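Placing interrupted sutures: notes for trainees

These notes go with the tissue suturing bench work and follow the order we teach it in. They assume you have passed the basic knot exercises and can load a needle without looking for help. Lalit Dixit wrote the first version and Bimla Malhotra revised it in September.

Before you start

Cut the thread to length first. For a single stitch 12 cm is enough, and anything longer gets in the way. Set the needle down where both instruments can reach it.

Taking the bite

Hold the needle between half and two thirds of the way back from the point. Bring the point to the tissue at a right angle and turn the wrist so the needle follows its own curve. Pushing it straight tears the hole wider.

Let the point come out fully before you take hold of it. Grip a little behind the tip, never on it, and draw the needle out along the same curve. Then pull the thread through slowly until you have a short tail left on the entry side.

Park the needle where you can see it while you deal with the thread. Keep the loop slack and in view.

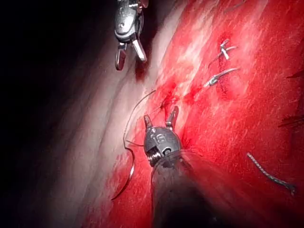

Curved needle and dark thread at the stitch, with two tied sutures further up on the right.

Tying

Make the first throw a double one and lay it flat. Pull the two ends in opposite directions, level with the tissue, until the edges just meet. If the surface puckers or goes pale you have pulled too hard.

Add two single throws, changing direction each time. Cut the tails short but leave enough to find them again, 3 to 4 mm for most threads.

Spacing

Keep the gap between stitches the same as the distance from the stitch to the edge. Check it against the last knot before each new bite.

Common faults

Thread wrapped round a jaw: stop, open the jaws and back out the way you came in.
Needle swinging in the grip: you are holding it too near the thread end.
Loose first throw: take it out and tie it again.

Allow 300 seconds for each stitch in the first sessions. Write your times on the Hulledix sheet, with any dropped needles noted beside them.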